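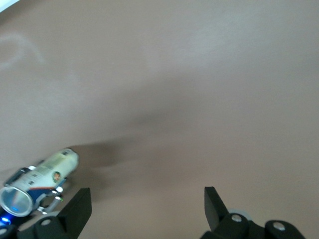
Photo: Martim Veloso

Martim works on robot arms and I write about appliances, so every few months we have the same argument over dinner. He says machines will be doing chores in ordinary houses before our kids finish school. I say they will be doing one chore, slowly, while somebody stands next to them. On Wednesday I drove out to the shop in Brirham where he has his bench so we could have the argument in front of the equipment.

The work that day was plain pick and place. A container goes on a bare surface, the arm comes down over it, the fingers close, and the container is supposed to end up somewhere else. The camera sits down by the gripper, so what the machine gets to work with is close and a little strange: two black fingertips coming up from the bottom, a lot of beige, and a cylinder with a green and cream label lying on the diagonal. I couldn't read the printing on the label from that view. Martim says the software doesn't need to read it for this job. It would need to if you wanted your canned tomatoes on a different shelf from your soup, and I do want that.

I had assumed the hard part would be grip strength. He says the shadows give him more trouble. You can see a dark one beside the cylinder and a softer, wider one across the middle of the surface. You and I look at that and know what is a thing and what is a shadow. The arm has to learn it, and then learn it again when someone opens a blind. The shiny ring on the end of the container is another problem, along with any glare on the surface itself.

I asked for numbers and he gave me the ones from September. They ran 600 attempts at picking up a single object and setting it down in a marked spot. 440 went fine. Of the rest, 157 were misses or bad grips that the arm noticed on its own, so it backed off and waited for help. The last three it counted as successes when they weren't. Those three bother him more than all the others put together, and I agree with him there. A dishwasher that stops with an error light is annoying. A machine that tells you the glass is on the shelf when it isn't is a different kind of problem.

So how does that compare with a person? I put away a week of groceries on Sunday night without thinking about it. I was on the phone for most of it. I moved things out of the way to make room, threw out a bag of old carrots, and wiped up something sticky at the back. An arm like this one does none of that unless each piece has been worked out ahead of time. Martim's answer is that a shop floor doesn't ask for any of it. He has been talking to Correia, a packing outfit in Nincombe, and what they want is one size of container moved from one place to another place all night. For that, he thinks he is close. They would put up with one stop in 40 picks if the restart was easy.

I think he's right about Correia. Same container, same lights, nobody's kid leaving a lunchbox in the way. That is a chore, and a boring one, and I'd be glad to see a machine get it.

My kitchen is another matter. He showed me a plan for a home version, which they are calling Turnel for now - a shorter arm on a rail under the upper cabinets. It would unload a dishwasher and put cans away. I asked what happens with a wet mixing bowl that has a wooden spoon stuck under it. He said that was a good question and wrote it down.

We stayed until six and then went for noodles. He still says before the kids finish school. Mine is in fourth grade, so I've written the date inside the pantry door, and I'll post again when he has the Correia numbers.

- Tatiana Ondrejka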